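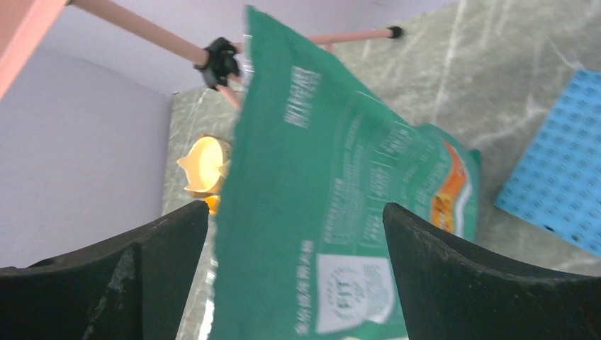

Una bolsa de aperitivos verde, con texto en caracteres chinos y una etiqueta blanca en la parte inferior.

Casenell amplía en febrero su servicio de despensa para oficinas con una gama de aperitivos importados

La distribuidora Casenell incorporará en febrero una selección de aperitivos asiáticos envasados a su servicio de despensa para oficinas y salas de descanso. La gama se venderá con la marca Keltaneo y llegará primero a los clientes con contrato anual.

El servicio atiende en la actualidad 3.914 puntos de consumo, entre oficinas, academias y talleres. Hasta ahora el surtido se limitaba a galletas, frutos secos y patatas fritas de fabricación nacional.

Los pedidos se preparan en cajas de 100 bolsas. Cada caja puede combinar 2 variedades, a elección del cliente, y se entrega los viernes junto con el resto de la reposición. Los pedidos más pequeños se servirán desde el almacén de Saker -- el socio logístico de la empresa -- con un plazo de 2 días laborables.

Las bolsas conservan el envase de origen. Casenell entregará con cada caja una hoja en español con los ingredientes, los alérgenos y los valores nutricionales, que deberá quedar a la vista junto al estante o la cesta donde se coloquen los productos.

La empresa recomienda guardar las bolsas en un lugar seco y sin peso encima. Las que lleguen abiertas o perforadas se abonarán en la factura siguiente; las arrugas del plástico no se consideran defecto.

Los clientes que ya reciben el surtido Prendergast podrán sustituirlo total o parcialmente sin cambiar de tarifa. La solicitud se hace desde el área de clientes, en el apartado de reposición.

Contacto para medios: departamento de comunicación de Casenell.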